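The Last Toys in the Tub

Every family has a bottom of the toy box, and ours is where good intentions go to get scuffed. The dolls find homes, the puzzles find cousins, and what stays behind is a ball or two and something with a bucket on the front.

Hamidreza Mirzaei has run the Dinska toy swap for over 16 years and has stopped being surprised by it. "Balls roll to the back," he says. "Diggers land on their sides and sulk."

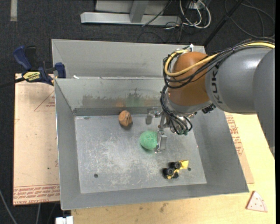 He prices the leftovers at 18 pence each, a figure he describes as "insulting but fair", and they still go last. In March he tried giving them away. One father took a yellow digger, walked as far as the car park and brought it back -- his son already had 17.

The next swap is at Ogunleye Hall. Bring a bag, and take a ball.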